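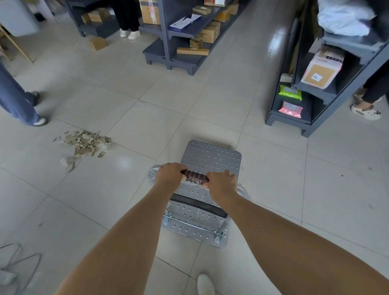
Murkari mayoral race: Kahraman promises a count by 4 in the morning

Duygu Kahraman told supporters at the Ikside party office that she will be mayor by breakfast. She has said so before. In March she also said the petition was "in the bag," then turned in 4,000 signatures, of which the election office threw out 1,000.

Her new pledge is a full result by 4 a.m., with 100 extra clerks on the night. Her team did not say who would pay them, or where they would be found in a town that could not staff its swimming pool last summer.
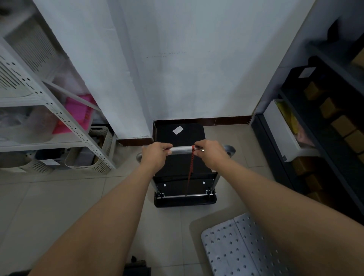

The ballots are the other problem. Murkari still votes on paper, and the boxes from the outer districts have to be brought to the Duman sports hall before a single one is opened. Kahraman's plan calls this "a modern logistics chain." In practice it means people pushing folding hand trucks, the kind with a metal bar to grip and a red strap hanging down the front, along a corridor that also serves the changing rooms. Last time the final box came in after sunrise.

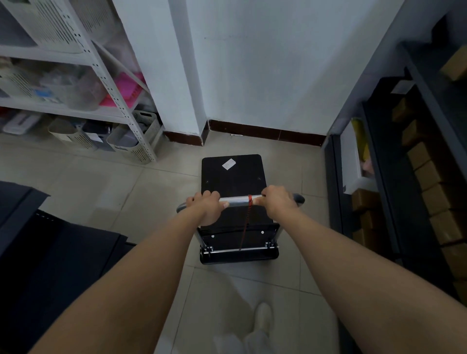
Rival camp unimpressed

The Kanonier list, which holds the council, called the promise "a bedtime story." Its own record gives it little room to laugh. It pledged a same-night result at the last two elections and missed both.

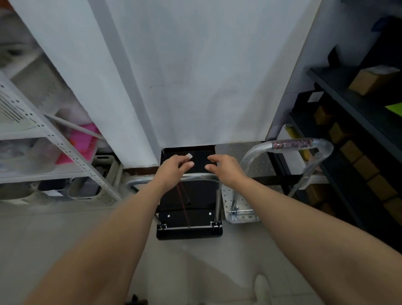

What happens next

The election office says it has received no formal request for extra clerks from either side. Kahraman's team says the letter is being written. Asked what she would do if the count ran past 4 a.m., the candidate said it would not, and took no more questions.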